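Travel > Day Trips > Open Days

8/25/18
By Paraschiva Radu

The Skormont open day promised "the lost art of paper." Admission was 7, parking 3 more, and I had my doubts before the gate.

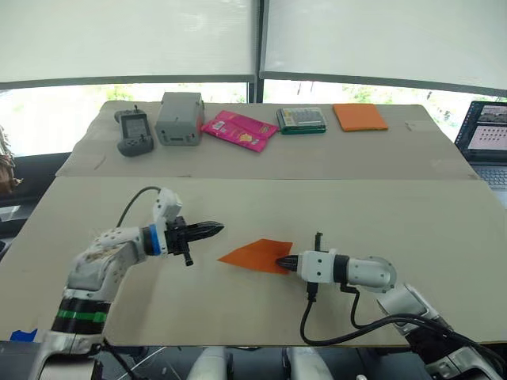 The Szewczyk hall had one mill talk, 28 chairs and a speaker who read from his notes. Was the paper made on site? He said "mostly." 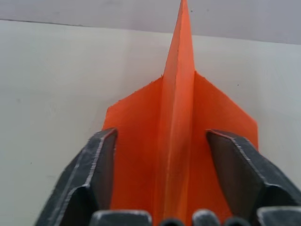 Orange paper airplane, Skormont.

The gift shop was bigger than the mill room. I bought nothing.

Comments

Nevel: Did they fix the restrooms?

Mirkudance: We liked the talk. Kids didn't.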